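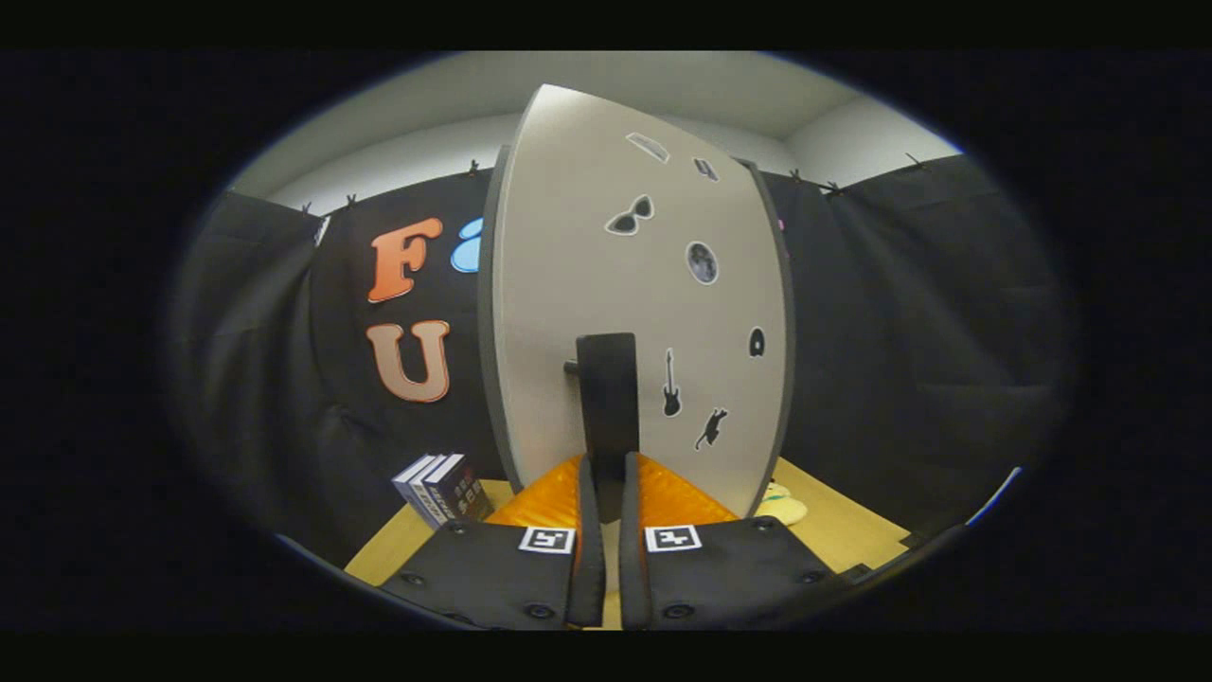
How often should a home office get a proper safety check?
Every April, plus again any time you move the desk, add a heater or plug in something new. I used to do mine when I remembered, so every third year if I was lucky.

This is my own list, the one I use at home and at my sister's place, with comments as I go. I've pinched bits from Tharushi Barua, who did our workplace checks at Bukley for years and is much stricter than me. Last gone over Aug 5, 2020, when half the street seemed to be working from the kitchen table.

POWER

[x] Power boards sitting off the floor
Mine's screwed to the underside of the desk now. Much better than the old spot behind the bin, where I kept kicking it.

[x] No board plugged into another board
Passed, finally! I had two daisy-chained for the printer (I know, I know).

[ ] Cords free of nicks, kinks and squashed bits
FAIL. The lamp cord has been living under the chair wheel and it's gone flat in one spot. Lamp is unplugged and in the shed until I get it rewired by a sparky.

[x] Safety switch tested
Push the test button, the power drops out, reset it. Save your work first. I didn't, and lost 852 words of a report I never quite got right the second time.

[ ] Heater on its own wall outlet
Half a pass. It's on the wall, but the only free outlet is behind the door, so the cord runs across where you walk in. Moving the bookcase would sort it.

FIRE AND GETTING OUT

[x] Smoke alarm works
Tested with the broom handle. Very loud, dog not happy.

[x] Alarm within its replace-by date
Have a look on the back of yours, because the one at my sister's was years over and still chirping along.

[x] Clear path to the door
I like 500 mm at the narrowest spot. That's my own figure, and a laundry basket is all it takes to fail it.

[ ] Extinguisher mounted and gauge in the green
Gauge is fine. It's still standing on the floor, though, because the Basanex bracket I ordered came without screws. Asanka Rathnayake next door reckons he has some that'll fit.

DESK AND CHAIR

[x] Chair has all its castors and doesn't sink
The old Ostell is holding up beautifully. I tightened the arm bolts while I was under there.

[x] Feet flat, elbows level with the desktop
Only with the footrest. I'm short and the desk isn't!

[ ] Screen not facing the window
Fail in the arvo, fine all morning. I'm after a blind, and until then I just turn the whole screen and put up with a crooked neck, so that probably wants a line of its own next time.

[x] Shelves fixed to the wall
Gave both a good tug. The heavy binders have come down to the bottom one.

AIR AND LIGHT

[x] Window opens and stays open
Needed a bit of candle wax along the track.

[x] No mould round the frame
Wiped down with vinegar, nothing back so far.

STILL TO DO
Lamp cord, bookcase, extinguisher bracket, blind. I've given myself 6 weeks, and Tharushi would've given me until Friday lunch.

Contact: Seneviratne Home Notes | Copyright 2020 | Back to top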